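# Writing a Floor Plan Entry for a Resale Listing

Applies to houses and flats in managed developments where several units share a plan. The worked details come from Trindamthorpe, a development with two plans, the Segura (single storey) and the Grodgate (two storeys).

## 1. Collect the source documents

You need the following before writing anything:

- the developer's original plan for the unit
- the current title plan
- the service charge statement
- any consent letters for later alterations

If the original plan is missing, ask the managing agent for a copy. Do not work from a neighbour's plan. Mirrored units are common, and a mirrored plan puts the bathroom and the boiler cupboard on the wrong side.

## 2. Measure the rooms

Measure wall to wall at floor level, ignoring skirting boards. Take the longest and the widest dimension of each room and record any bay or recess separately. In rooms with a sloping ceiling, note where the headroom drops and mark it on the plan with a dashed line.

Enter the figures in metres first, then convert. Converting each figure by hand from a rounded value introduces errors, so use the unrounded one.

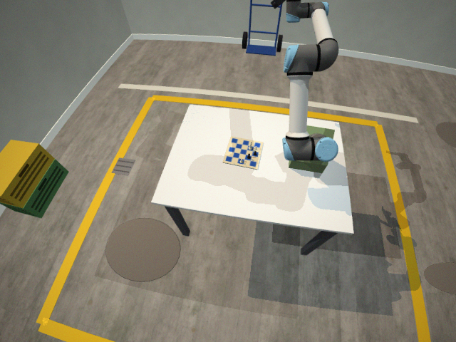
Room names should follow fixed features and not the furniture. A room with a window, a door and enough floor for a bed can be listed as a bedroom if the consents allow it. A white table with a small chessboard on it does not make a games room, and wood-plank flooring is worth one line under finishes. Where a room has two likely uses, give the main one and put the other in brackets: "Bedroom 4 (or study)". Use the same name in the text, on the plan and in the room table.

## 3. Describe the plan

Write one paragraph per floor, starting at the entrance and moving in the order a visitor would walk. State:

1. the number of bedrooms and bathrooms
2. which bathrooms are en suite
3. where the stairs start and finish
4. any door to the garden, patio or garage

The Grodgate has 4 bedrooms and 2 bathrooms, one on each floor. In a listing this should be written out in full. "Two bathrooms" alone leaves the buyer to guess whether there is one downstairs.

Loft space is excluded from the floor area unless it has a fixed stair and building control sign-off. Garages are listed separately.

## 4. Add the charges

Give the annual service charge as a single figure, followed by the period it covers. For the Grodgate unit used here, the entry reads:

> Service charge: £3,810 per year, from March. Reserve fund contribution: £500, included.

State whether the reserve fund contribution is included or added on top. Leave out ground rent if the unit is freehold, and say that it is freehold.
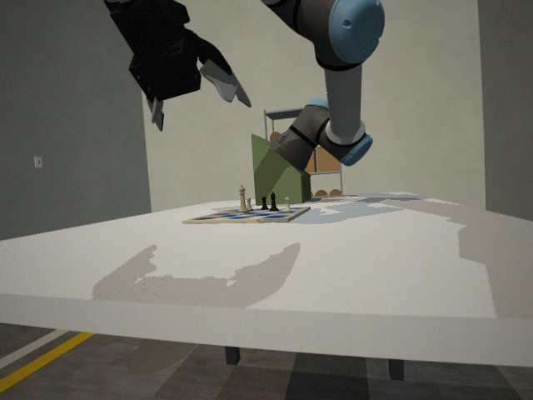
Telmo Collado writes that the managing agent for his block issues the statement in arrears, so the figure on it is already a year old when the listing goes up. In that case he asks for the current budget as well and quotes the budget figure, marked "estimated".

This is acceptable. Keep both documents in the listing folder and replace the estimate when the final statement arrives.

## 5. Check and upload

Compare the draft against the title plan, room by room. Boundaries, parking spaces and bin stores cause the most corrections. If a parking space is allocated by licence and is not on the title, say so.

In Tellidness, the plan goes in the *Layout* tab and the charges go in *Costs*. Save each tab separately. The preview does not refresh until both have been saved.

Send the preview to the seller for written approval before publishing. File the approval with the date and the version number of the plan.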